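Skellismont hand-held gripper, reviewed after a long month on the bench
Posted 01/01/2023

I had been putting off buying one of these for ages, mostly because the old Gudeta had been so good to us and I'm sentimental about tools (my wife would say about everything). But the Skellismont kept coming up on the Valtdale mailing list, so in June I gave in, and it has been in my hand more or less ever since.

My test is always office stuff. Blocks and cups make any gripper look clever, and a stapler is heavier than it looks, slick on top, and hinged. We logged 103 runs of stapler work with it, and I was still happy to pick it up for the last one.
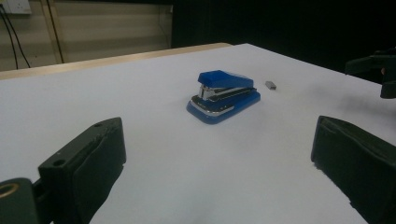
Cilthorpe Reader wrote in to ask whether the finger pads hold up, as the pair on their Gudeta went shiny after 1,000 grasps and started dropping anything with a gloss finish.

Fair question! Mine have been good on gloss so far, though I'd order a spare set along with the gripper and save yourself the second shipping charge. The swap takes 8 minutes once you've done it a couple of times, and a good bit longer the first time, when you're hunting for the right hex key.

What I like best is the way it opens. There's plenty of room between the fingers, and the squeeze is light enough that my hand doesn't ache by lunch. What I like least is small things, and a strip of staples on a flat table is still a fiddly business for fingers this chunky.
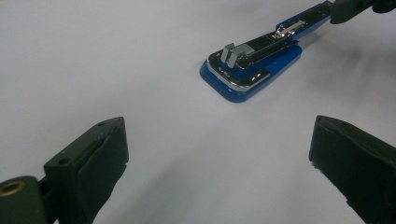

Stapler opened out flat, seen between the fingers.

I'd buy it again, and the Gudeta is staying on the shelf as a backup.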